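Trima 60 Round Dinner Plate
Glazed stoneware, wide rim, for home and light catering use 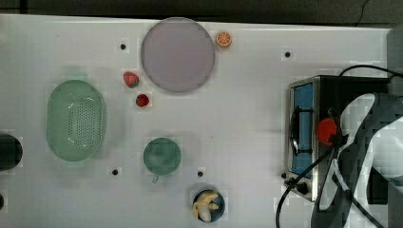
Product details
The Trima 60 is the full-size plate in the Mirani tableware line. It has a flat well, a low rim and an unglazed foot ring, ground smooth after firing. The glaze is food safe and contains no added lead or cadmium.

The plate stacks with all other Trima plates made after the change of mold in July. Earlier plates have a taller foot and will rock if placed on top of the new ones.

Specifications
Material: stoneware, single firing
Weight: roughly 376 g
Finish: satin on the well, gloss on the rim
Foot ring: unglazed, ground
Pack size: 2 plates
Dishwasher: yes, up to 60 °C
Microwave: yes
Oven: no
Freezer: no

Colors
Glaze shade varies between batches. Orders for the same table should be placed together and marked "single batch" in the notes field. We cannot match a plate to one bought in an earlier year.

Care
Wash before first use. Do not move the plate straight from the refrigerator to the microwave. Gray lines on the surface are metal left by knives and can be removed with a mild cleaning paste and a soft cloth. Steel wool will dull the satin area. A plate with a chipped rim should be taken out of use.

Packing and delivery
Plates ship in a molded pulp tray inside a double-wall carton. Orders placed before noon leave the Tukari warehouse the same working day. Report breakage within two weeks of delivery and keep the carton until the claim is closed.

Related items
Trima side plate
Trima pasta bowl
Brirkus plate rack, upright, coated wire
Brirkus felt separators, round

The Brirkus rack fits the side plate and the dinner plate. It does not fit the pasta bowl.

Trade orders
Trade accounts are billed monthly. Samples are charged at list price and credited against the first full order. Contact: Razia Tarar, trade sales.

Page last revised Thursday, July 18, 2019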